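청록색 벽

청록색 벽은 푸른색과 초록색의 중간에 놓이는 짙은 빛깔로 마감한 실내외의 벽을 두루 이르는 말이다. 페인트를 바른 벽이 가장 흔하지만 벽지나 타일, 색을 섞은 회반죽으로 마감한 벽도 같은 이름으로 부른다. 영어권에서는 이 계열의 색을 흔히 틸(teal)이라 하는데, 쇠오리를 가리키는 낱말에서 온 이름으로, 수컷 쇠오리의 눈가를 따라 난 초록빛 띠를 떠올리면 대강 어떤 색인지 짐작할 수 있다. 우리말의 청록은 그보다 폭이 넓어서, 솔잎 그늘 같은 어두운 색부터 얕은 바닷물처럼 맑은 색까지 넉넉하게 품는다. 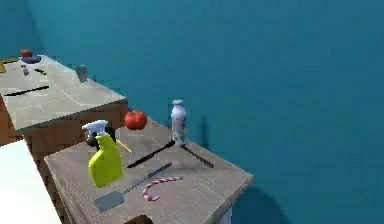 청록색 벽 앞의 조리대. 앞쪽 조리대 위에 연두색 분무기가 서 있다.

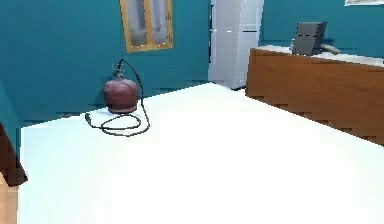
청록색 벽과 흰 바닥. 뒷벽 가까이에 둥근 가스통이 놓여 있다.

이름과 범위

어디까지를 청록이라 부를 것인가 하는 물음은 색 이름을 다루는 사람들이 오래도록 즐겁게 다투어 온 문제이다. 같은 벽을 두고도 한 식구는 파랗다 하고 다른 식구는 푸르다 하며, 또 다른 식구는 초록이라고 우기는 일이 드물지 않다. 한국어의 '푸르다'는 하늘에도 쓰고 숲에도 쓰는 말이니, 이런 다툼은 어쩌면 말 자체가 너그러워서 생기는 것인지도 모른다. 일본어의 '아오'나 베트남어의 '싸인'처럼 파랑과 초록을 함께 아우르는 낱말은 여러 언어에서 찾아볼 수 있다.

페인트 업계에서는 이런 혼란을 피하려고 번호를 붙인다. 제조사 옐룸(Jellum)의 색상표에서는 315번이 푸른 기가 도는 청록이고 381번이 초록 기가 강한 청록인데, 두 색을 따로 보면 구별이 쉽지 않다가도 나란히 칠해 놓으면 누구나 금세 차이를 알아본다. 테리스(Teris)라는 이름으로 팔리는 색은 그 가운데쯤에 있으며, 회색이 조금 섞여 있어 한결 차분하다. 다만 제조사마다 기준이 다르므로 이름이 같다고 해서 색까지 같으리라 믿고 덧칠용 페인트를 사는 것은 그다지 권할 일이 못 된다.

역사

푸른빛과 초록빛 안료는 옛사람들에게 결코 만만한 물건이 아니었다. 붉은 흙과 누런 흙은 땅을 파면 나왔지만, 맑은 청록을 얻으려면 공작석이나 남동석 같은 구리 광물을 곱게 갈거나, 구리에 초산을 작용시켜 생기는 녹을 긁어모아야 했다. 이렇게 얻은 구리 녹 안료는 빛깔이 아름다웠으나 습기와 공기에 약해서 세월이 지나면 갈색으로 변하는 일이 있었고, 그래서 넓은 벽보다는 그림이나 작은 장식에 더 자주 쓰였다.

한국의 단청에서는 뇌록이라 부르는 차분한 초록이 바탕색 노릇을 하였다. 기둥머리와 서까래에 먼저 뇌록을 고르게 바르고 그 위에 무늬를 올리는 방식인데, 오래된 절집 처마 밑에서 올려다보면 빛바랜 뇌록이 그늘과 어우러져 청록에 가깝게 보일 때가 많다. 엄밀히 말해 청록색 벽의 직계 조상이라고 하기는 어렵지만, 짙은 초록과 푸른색을 나무 건축에 넉넉히 써 온 전통이 있었다는 점은 기억해 둘 만하다.

18세기에 들어 프러시안블루가 합성되면서 사정이 조금 나아졌다. 이 짙은 파랑에 노란 안료를 섞으면 값을 크게 들이지 않고도 깊은 청록을 만들 수 있었기 때문이다. 같은 세기 후반에는 비소가 든 초록 안료도 나왔고, 19세기에는 벽지에까지 널리 쓰였다가 건강을 해친다는 우려가 커지면서 차츰 자취를 감추었다. 오래된 집을 고치는 사람이 묵은 초록 벽지를 만났을 때 함부로 긁어내지 말고 먼저 검사를 맡기라는 조언은 여기에서 비롯한다.

오늘날 우리가 아는 선명하고 튼튼한 청록은 대체로 1930년대에 상품으로 나온 프탈로시아닌 계열 안료 덕분이다. 프탈로 블루와 프탈로 그린은 햇빛에 잘 견디고 착색력이 대단히 강해서, 흰 페인트 한 통에 아주 조금만 넣어도 빛깔이 확 살아난다. 20세기 중반의 욕실과 부엌에 밝은 청록이 유행한 데에는 이런 안료의 보급도 한몫하였다.

지역의 사례

해안 마을 프라사(Prasa)는 골목 쪽 담을 청록으로 칠하는 풍습으로 알려져 있다. 본래는 배를 칠하고 남은 페인트를 버리기 아까워 담에 바른 것이 시작이라고 전하는데, 집집마다 배 색이 조금씩 달랐던 까닭에 골목을 걷다 보면 같은 청록이라도 어느 담은 푸르고 어느 담은 누르스름하다. 주민들은 해마다 6월, 장마가 닿기 전에 담을 손보며, 전해에 바른 칠을 다 벗기지 않고 들뜬 데만 긁어낸 뒤 덧바른다. 그 결과 모서리가 깨진 자리에서는 여러 해의 청록이 나이테처럼 겹쳐 보인다.

내륙의 완나시리(Wannasri) 저택은 실내에 청록을 쓴 예로 자주 거론된다. 넓이 208제곱미터의 단층집으로, 현관에서 식당까지 이어지는 긴 복도의 벽이 모두 짙은 청록이다. 창이 작아 낮에도 어둑한 복도인데, 밝게 칠해 어둠을 덜어 보려 애쓰기보다 어둠을 그대로 받아들이고 색을 깊게 쓴 점이 높이 평가된다. 문틀과 걸레받이에는 크림색을 써서 복도의 윤곽이 또렷하다. 다만 식당 쪽 벽은 나중에 보수하면서 색이 조금 밝아져, 눈 밝은 방문객은 이음매를 어렵지 않게 찾아낸다.

빛과 색감

청록색 벽을 이야기할 때 빛을 빼놓을 수는 없다. 청록은 두 색의 경계에 걸쳐 있는 만큼 조명에 따라 이쪽저쪽으로 곧잘 기운다. 북쪽 창으로 드는 서늘한 빛 아래에서는 푸른 기가 앞으로 나오고, 저녁에 전구색 등을 켜면 초록 기가 슬그머니 살아난다. 아침에는 분명 바다 같던 벽이 밤에는 숲처럼 보인다는 말은 과장이 아니며, 이 변덕을 매력으로 여기는 사람도 있고 끝내 정을 붙이지 못하는 사람도 있다.

짙은 청록은 빛을 적게 반사하므로 방이 어두워진다. 네 벽을 모두 칠하면 아늑하지만 조명을 더 두어야 할 때가 많고, 한 면만 칠하면 그 벽이 뒤로 물러나는 듯 보여 방에 깊이가 생긴다. 천장까지 같은 색으로 이어 칠하는 방식도 있는데, 벽과 천장의 경계가 흐려져서 천장이 낮은 방에서 뜻밖에 편안한 느낌을 준다고들 한다. 반대로 천장을 희게 두면 경계가 날카롭게 드러나므로, 벽 윗선이 고르지 못한 오래된 집에서는 그 삐뚤빼뚤함이 고스란히 눈에 띈다.

어울리는 색

흰색과 크림색은 가장 무난한 짝이다. 순백은 청록을 차갑고 산뜻하게 만들고, 크림색은 한 걸음 따뜻한 쪽으로 끌어당긴다. 나무 빛깔과도 잘 지내는 편이라 참나무나 호두나무 가구를 앞에 두면 나무의 붉은 기가 한층 도드라져 보인다. 색상환에서 맞은편에 있는 주황과 산호색은 방석이나 화병처럼 작은 물건으로 들이는 것이 보통이다. 놋쇠 손잡이와 청록색 문짝의 조합은 이제 흔하다 못해 조금 지겹다는 사람도 있으나, 금속의 노란 기와 벽의 푸른 기가 서로를 북돋우는 것만은 틀림없다.

회색과의 조합은 의견이 갈린다. 푸른 기가 도는 회색은 청록 옆에서 힘없이 가라앉기 쉽고, 갈색 기가 도는 회색은 대체로 무난하다. 바닥재까지 바꿀 생각이라면 색 조각만 들여다보지 말고, 커다란 종이에 페인트를 발라 바닥 가까이 세워 두고 며칠쯤 오가며 보는 편이 낫다.

칠하기와 관리

짙은 청록은 칠하기가 그리 쉽지 않은 색에 든다. 흰 벽 위에 바로 바르면 붓 자국과 롤러 자국이 그대로 비치기 일쑤여서, 회색이나 옅은 청록으로 조색한 밑칠을 먼저 한 번 올린다. 그런 다음 두 번을 얇게 바르는데, 벽의 사정에 따라 세 번째 칠이 필요하기도 하다. 한 통으로 모자랄 듯하면 처음부터 여러 통을 큰 그릇에 모아 섞어 두는 것이 좋다. 같은 번호라도 통마다 미세한 차이가 있어서 벽 한가운데에서 통을 바꾸면 그 자리가 어렴풋한 띠로 남을 수 있다.

광택의 정도도 미리 정해야 한다. 무광은 색이 깊고 벽의 굴곡을 가려 주지만 손자국이 잘 남고, 문지르면 그 자리만 반들반들해지기도 한다. 반광은 닦기 쉬워 부엌과 욕실에 알맞은 대신 벽면의 흠을 숨기지 못한다. 옐룸의 235번처럼 처음부터 물기 있는 방에 쓰도록 나온 청록도 있으며, 이런 제품은 다른 무광 제품보다 마른 뒤의 색이 조금 진해 보인다.

청소는 마른 천으로 먼지를 턴 뒤 미지근한 물을 적셔 꼭 짠 부드러운 천으로 가볍게 닦는 것으로 충분하다. 짙은 벽에서는 물때의 흰 자국이 눈에 잘 띄므로 마지막에 마른 천으로 한 번 더 훔친다. 못 자국을 메울 때에는 메움재가 완전히 마르기를 기다렸다가 밑칠을 하고 나서 본색을 찍어 바르며, 남은 페인트는 작은 유리병에 옮겨 담고 제품 번호와 방 이름을 적어 서늘한 곳에 둔다. 볕이 오래 드는 벽은 몇 해 사이에 색이 달라지기도 하므로, 보관해 둔 페인트가 있더라도 가구 뒤처럼 눈에 덜 띄는 곳에서 먼저 맞추어 본다.

같이 보기

쇠오리
단청
프러시안블루
프탈로시아닌
색 이름
회반죽

마지막 편집: 2024년 3월 9일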